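Search projects, people, pages Go

Keeping the Lesum Gripper in Working Order
November
By Olga Correia

When our group picked the Lesum hand-held gripper for our semester project, I pictured us spending most of our time on the interesting part, which to me meant going into kitchens and picking things up. As it went, a good share of my hours went into upkeep, and I've come to enjoy that side of it so much that I asked if I could write this section of the report by myself. Liam Hanrahan and Sylvie Gill cover the recordings and the software in theirs.

The gripper is held in one hand, and its two fingers open and close on linkage arms with silver pivot pins. Each finger ends in a blue rubber pad. Those pads are where most of our trouble started. By the time we had logged 1,834 grasps, smooth dishes had begun to slide a little as we lifted them, and we blamed the motor settings for far too long (sorry, Liam!). Hélder Antunes, who runs the workshop and is very patient with students, had us wipe the pads with a damp lint-free cloth and try again before we touched any settings. It helped a great deal, though one pad had also worn smooth at the tip and had to be replaced.
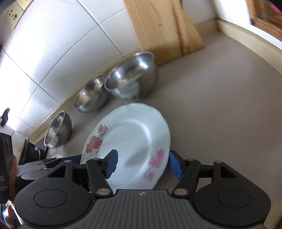 Changing a pad is a small job once you have done it a couple of times. We power the gripper down, open the fingers by hand, and peel the old pad off from the base toward the tip. The seat underneath gets cleaned with alcohol and left for 3 minutes. Then the new pad is pressed on and held, and we check that both tips meet evenly by closing them on a strip of paper and tugging. If the paper pulls out on one side, the pad is crooked and you start over, which happened to me 2 times on my first afternoon.

The pins were Sylvie's discovery. She noticed that one finger had a tiny bit of side play, and when we wiggled the joints one by one we found a pin that had crept outward. Hélder showed us how to seat it again with a plastic mallet and a drop of thread locker from the Omley kit. We now wiggle every joint before a session and write the result in the log, even when there is nothing to write.

I would like the next group to keep a spare set of pads in the case, and to date them. Our spares came in an unmarked bag and we never did learn how old they were. The log itself is in the blue binder on the Zimix shelf, with the paper strips tucked in the back pocket.

Contact the project office | © Sampaio Student Projects | Back to top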